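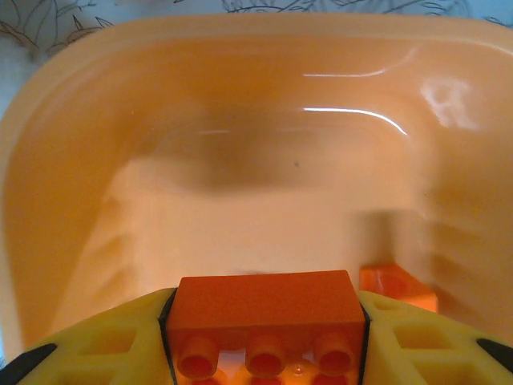
Figure 4.1 Wrist camera view during a block-sorting demonstration. The gripper holds one orange block over the bin; a second block lies on the bin floor to its right.

Chapter 4
Collecting Demonstrations

The first three chapters treated the training set as something already on disk. In this chapter we go back a step and ask where the examples come from, who makes them, and what gets written down while they are being made. Most of the trouble that readers will meet in their own projects starts here, long before any model is trained.

A demonstration is one complete recording of a task, from the start signal to the stop signal. It holds the camera images, the position of the arm, the opening of the gripper, and the commands the operator sent. All of these must share one clock. If the images lag behind the commands, the model learns to act on a view that is already out of date, and the fault is hard to find later.

Our running case is the Tosar set, which was collected by Dymphna Fahy and Surachet Srisuk for a sorting task. It contains 1,474 demonstrations made by 32 operators. Fahy and Srisuk threw out 49 others, mostly for dropped images or a missing stop signal. They kept demonstrations in which the operator fumbled a block and picked it up again. Section 4.4 explains that choice, and Section 4.5 gives the case against it.

Look again at Figure 4.1. The block and the bin are both orange, and the bin wall is glossy enough to show bright streaks of glare. A person has little trouble telling the block from the bin. A model trained only on blocks that stand out from their background may do much worse. Views like this one belong in the training set if the robot will meet them in use, and they should be planned for in advance. Waiting for them to turn up by chance is slow.

The wrist view also leaves things out. The fingers cover part of the second block, and very little can be seen past the rim of the bin. For this reason many groups record a fixed camera as well. Section 4.2 compares the two arrangements.

By the end of the chapter you should be able to write a collection plan for a simple task, choose which signals to record, and set rules for rejecting a demonstration before collection begins. The exercises use a subset of 200 demonstrations from the Tosar set. You will need the log format described in Appendix B.

Terms introduced in this chapter: demonstration, operator, start state, coverage, rejection rule, recovery.

4.1 What to Record

Begin with the signals the robot will have when it runs alone.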